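Rerko Display Putty

Home > Household > Display and Storage > Putties and Waxes

Rerko Display Putty
80 g strip pack, off-white
In stock

A soft, reusable putty for keeping ornaments, vases, figurines and models in place on shelves, cabinets and mantelpieces. Press a small piece under the base, set the ornament down with a slight twist and leave it overnight. The putty grips well enough to stop things creeping or tipping when a door slams, a lorry goes past or a cat walks along the shelf. It comes away by hand when you want to dust or rearrange.

Rerko is made for us in Dirnport and is sold under the same name in our shop and by post. The recipe was changed slightly last September to make it less oily. Packs from before then had a blue label and are still good to use, but please don't mix the old and the new in one piece, as they don't knead together well.

What's in the pack
Putty in strips between sheets of release paper, 80 g in total
Plastic lifting thread, 2 lengths
Instruction leaflet

Which surfaces it suits
Painted wood and MDF, once the paint has fully hardened
Varnished or lacquered wood
Glass and mirror
Glazed china and tiles
Metal
Most hard plastics

Do not use on
Wallpaper
Bare or oiled wood, unsealed stone, unglazed clay
Leather, card and paper
Gilding, or paint that is already flaking
Anything valuable or very old without asking a conservator first

If you are not sure about a surface, put a pea-sized piece somewhere out of sight and leave it for 7 days. If there is no mark when you lift it, carry on.

How to use it
Wipe the shelf and the underside of the ornament with a dry cloth. Dust is the usual reason for a poor grip. If you've used furniture polish on the shelf, clean that spot with a little washing-up liquid in water and let it dry.

Pull off a piece and knead it between your fingers until it is soft and even. On a cold day this takes a minute or so. Roll it into small balls.

Place 3 balls under a round base, evenly spaced and just inside the rim. For a square base put one near each corner. Tall, narrow things need the putty as far out towards the rim as it will go without showing. A ball in the middle does very little for them.

Press down firmly and turn slightly. You want the putty to spread into a thin pad. Leave the ornament alone overnight before you test it.

Removing it
Turn the ornament slowly and tilt it as it starts to give. Don't pull straight up — thin china can crack at the foot. If it won't turn, slide the lifting thread underneath and work it from side to side like a cheese wire.

Dab off what is left with a ball of the same putty. A faint ring on gloss paint will usually wipe away with warm soapy water. Avoid white spirit on painted furniture, which can dull the finish.

The same piece can be used again until it looks grey or feels gritty. Throw it away with household rubbish.

How much weight will it hold?
Putty under an ornament isn't holding it up, so the weight matters less than the shape. A heavy, squat bowl hardly needs any. A light, tall vase with a small foot needs more than you might think, and should be set well back from the edge. Do not use Rerko to hang anything on a wall or to fix things to the underside of a shelf.

Heat and sunlight
The putty softens in warm places. Keep it off radiator shelves and away from the top of a stove. On a sunny windowsill, check it in summer and replace it if it has started to spread past the base.

Safety
Not a toy. Keep away from small children and pets. Wash hands after use.

Details
Colour: off-white
Storage: in the wrapper, in a cool cupboard
Shelf life: about 2 years once opened
Code: RK-80

Related items
Himska Clear Wax, for glass and crystal where putty would show through. Softer than Rerko, with less grip on tall pieces.
Kodikara Felt Pads, self-adhesive, for things you move often and only want to stop scratching the shelf.

Customer questions

Will it stain a white painted cabinet?
Not if the paint is hard. Fresh gloss and eggshell can feel dry long before they are, so leave newly painted furniture for a few weeks first.

Can I use it on a model made of card or balsa?
No. The oil will soak in. Glue the model to a varnished base and put the putty under that.

Do you sell it in brown?
Not at present. A brown version is being tried, and we'll list it here if it goes ahead.

Postage and returns
Sent by letter post in a flat box that fits most letterboxes. Unopened packs may be returned for a refund. For trade orders, write to Dardo Núñez at the Dirnport shop.

Page updated July 30, 2025

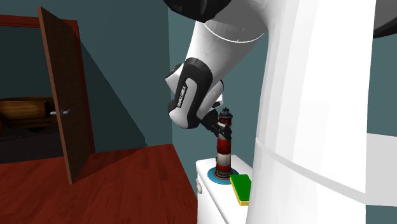
Striped model lighthouse on a white cabinet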